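Feeding corner notebook, December

Moved the pet food things out of the storage room and down to the floor by the plain wall. The old spot on the shelf was fine for the bags but bad for the bowls, and every spill ended up behind the radiator. The gray floor here is speckled, so crumbs are harder to spot. Sweep anyway.

Dry food is the Ukivance small pellet. Bag was 1265 g on the bench scale when I opened it, paper included. I set the portion at 2 level scoops, poured from the clear teal-tinted cup with the loop handle. Tried pouring from the bag first and got too much every time. The cup is easier to stop if it is tipped slowly and held low over the bowl.

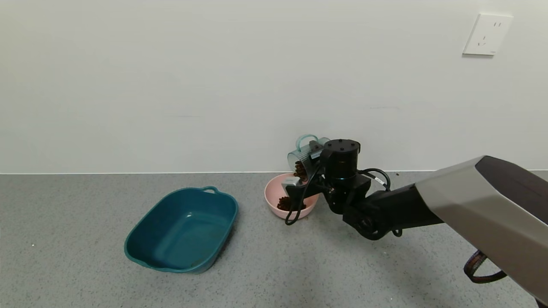
Natália Krajčí thinks two scoops is too much for one bowl and wants it split, one at 8 and one in the afternoon, with the bowl wiped out in between. She also asked for the portion by weight, as scoops vary depending on who is filling. Fair point. I weighed five level scoops afterward and they came out up to 15 g apart, so from now on we write down grams.

Pink bowl stays the food bowl. The teal basin is for washing up and nothing else. It has scuffs on the bottom and some specks I want to scrub at before it gets used again. Dish soap first, then baking soda if that does nothing. No bleach near the bowls.

Storage: the rest of the bag goes in the Plistus bin with the lid clipped. The bin smelled of the old fish flavor, so I rinsed it and left it upside down on the rack overnight. Don't fill it until the inside is fully dry, the last batch went soft in one corner and I had to throw it out.

To do:
Order another bag from Ďurica, same pellet size. The larger one jams at the mouth of the cup.
Tape a line on the cup once we settle the weight.
Find a mat that fits against the wall. The Romia one is too wide and curls up at the back.
Put the hand brush on a hook down here.

Scale battery is low, spare is in the left drawer.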